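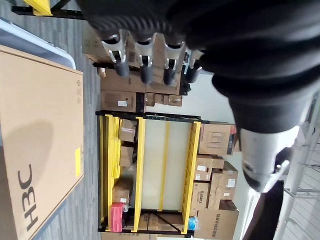

Storage space at Vanhove, April.

Search this site Enter keywords Search

Last updated: 5/28/24

Gedden starter packs: second progress report to the Wustadska fund

Prepared by Rehema Obura, Clirkodwood
Grant contact at Wustadska: Marta Melnychuk

1. Where we are

Gedden gives basic household goods to people moving into their first settled tenancy after a hostel, a refuge or a long stay with friends. A standard pack covers bedding, kitchen things, towels and a small cleaning kit. The grant pays for the goods we can't get donated in a fit state, for van hire, and for part of the coordinator's hours.

In this reporting period we delivered 19 packs. All went to households referred by one of our four partner agencies. We had planned to deliver more than this, and section 3 explains the shortfall. Spending is inside the agreed budget and we are not asking for extra money at this stage. We are asking for one change to how the remaining money is split, set out in section 6.

2. What the packs contained

The contents list agreed with Marta at the start of the grant has held up fairly well. Two changes were made after the first deliveries.

The kettle stays, but the toaster has become optional. Several households had nowhere to put one, and a few had been given one already by the housing officer. We now ask on the referral form.

Duvets are bought new and sized to the bed. In the first period we guessed at doubles for everyone and this was a mistake. Two households with single beds had to wait for an exchange, which cost us a second van trip each time. The form now has a question on bed size, and referrers are ringing us when they don't know the answer, so that seems to be working.

Curtains remain the most asked-for thing that we don't supply. Most of the flats have bare windows on the day of the move, and people pin sheets over them. We looked at adding ready-made curtains but the window sizes vary too much, and many tenancies don't allow drilling for a pole without written consent. Tension rods would get round the second problem for small windows. We are trying these in the next few packs and will report on cost.

3. Deliveries and delays

The main cause of the shortfall was short notice. Our referral form asks for a week between referral and move. In practice, agencies often hear that a tenancy is ready the day before the keys are handed over. We had the goods in most of these cases but no van and no driver.

For part of April the hire firm had no small vans at all. We used a private car for the smaller packs and put off the rest. Three households had moved in by then and managed without bedding for between two and five nights. Their support workers lent sleeping bags. This isn't good enough and we have told the agencies so.

We have since agreed a fallback. If a van can't be had within a day of the move, the referring agency collects a "first night" bag from us. It holds a duvet, pillow, towel, kettle, two mugs, a plate and bowl, cutlery, toilet roll and soap. The rest of the pack follows when the van is free. Bags are made up in advance and kept ready by the door at our office.

Access to flats was a smaller problem. On one estate the lift was out for most of the period and deliveries to the upper floors took two people twice as long. We now put the floor number and the state of the lift on the delivery sheet.

4. Storage

Our goods are kept at Vanhove under a licence that runs from month to month. The rent has not changed. The arrangement has suited us, although opening hours are limited and evening collections have to be booked ahead.

The licence could be ended with a month's notice, which makes it risky to buy in bulk. We asked for a yearly term. The reply was friendly but did not commit to anything, and we will ask again before the next report. We have also looked at a unit on the other side of town. It was cheaper, but there was no ground-floor access and no heating, and bedding would not keep well there over winter.

Stock records have moved from paper to a shared spreadsheet. The first check against the shelves showed we had fewer saucepans than we thought and a good many more tea towels. The records are now checked at the end of each month.

5. What households told us

We ring each household two weeks after delivery if they have agreed to a call. Not everybody answers, and we don't chase more than once. Comments so far:

- The bedding is mentioned most, usually first.
- Several people said they would have liked to pick the colours. We now carry two colours of bedding and let people choose where stock allows.
- One person had asked the agency for a pack with no frying pan and was sent one all the same. The note had been left off the form.
- One household said the delivery felt rushed. It was the last drop of the day and the van was due back. We have stopped booking more than four drops on one hire.
- A parent asked whether cot bedding could be added. We don't supply it under this grant and passed the request to a baby bank.

We have not tried to measure whether people are keeping their tenancies for longer. The numbers are too small and too many other things affect it. The agencies hold that information and may be willing to share it at the end of the grant.

6. Money

Spending for the period came to £2787. Most of this was bedding and kitchen goods. Van hire came in under budget for the reasons given above, and the coordinator's hours were as planned.

We would like to move the unspent van money into two things: materials for the first night bags, and mileage for people using their own cars. The total would stay the same. Marta has said this needs written approval — please treat this section as the request. Receipts are held at our office and copies can be sent.

7. Next period

We expect demand to rise in the autumn, when one of the partner agencies opens more move-on places. Before then we plan to:

- make up more first night bags and agree with each agency who will collect them
- test the tension rods and decide on curtains
- get a second quote for van hire, with a firm that can confirm on the same day
- press for a longer licence on the storage
- train a second person to run deliveries, as they now stop whenever Rehema is on leave

The referral form has been revised and the new version has gone to all the agencies. The old one is still turning up now and then, and we fill in the missing answers by phone.

Questions about this report should go to Rehema Obura at the Clirkodwood office.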